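Getting Your Food Containers Under Control

Posted in: Kitchen, Storage
Filed by Josefien Koster

September is when I go through the container drawer. The kids are back to packed lunches, I'm back to making soup on a weeknight, and by the second week I'm standing there with a pot of leftovers and a tub that fits nothing. So I put the radio on, make coffee and pull the whole lot out onto the counter.

Start by matching

Put every tub with its lid before you wash or throw out anything. Do it for real, with the lid pressed on, and go all the way around the edge with your thumb. I used to go by eye and I was wrong a lot (two lids can look like twins and one of them will pop up at the corner the second you let go). Anything without a partner goes in a bag by the back door for a week. If the partner turns up in the car or in somebody's school bag, great! If it doesn't, the tub goes to the garage for screws and paint brushes.

Tomato stains

My mother-in-law swore by sunshine and I have to admit she had a point. Wash the tub, leave it damp and set it on a bright windowsill for an afternoon or two. The orange fades a lot, though on old tubs it never goes completely. For a faster fix I make a paste of baking soda and water, smear it on and leave it until after dinner. Don't go at it with a scouring pad. The scratches hold the next stain even better.

Smells

Onion and curry are the worst. Crumple up a sheet of plain newspaper, stuff it in the clean, dry tub, put the lid on and leave it overnight. Wash again before you use it. White vinegar works too – a good splash in warm water, 6 hours or so if you can spare the sink.

Drying

Most of the musty smell people complain about comes from putting things away a little damp. I stand my tubs upside down on a rack and prop the lids on their edges between the plates. The rim is the part to watch, as water sits under it and then you've closed it up in a drawer for a week. Run the corner of a dish towel along there.

Lids that have gone out of shape

A lid that has been too near the heating element in the dishwasher will often rock on a flat counter. Sometimes you can bring it back. Hold it in hot tap water for a couple of minutes, press it onto its own tub, and let it cool there with a heavy book on top. It's worked for me on thin lids and hardly ever on thick ones. After that I only put lids on the top rack, and the good ones I do by hand.

Check the corners while you've got it in your hands. A hairline crack is easiest to find if you tilt the lid until the light slides across the plastic.
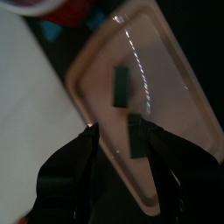 Where to keep them

Tubs nest, lids stand. I had a Plodeo rack for a while and it was fine until the drawer got too full to close, so now the lids live upright in an old loaf pan, biggest at the back. Round ones go in a separate pile. Keep one shelf for the sizes you reach for every day and move the giant party ones somewhere you need a step stool for.

Labels

Masking tape and a marker, on the side of the tub and never on the lid, because lids wander. Write what it is and the month. Peel the tape off before it goes in hot water or you'll be picking at the glue with a fingernail – a little cooking oil gets it off if you forget.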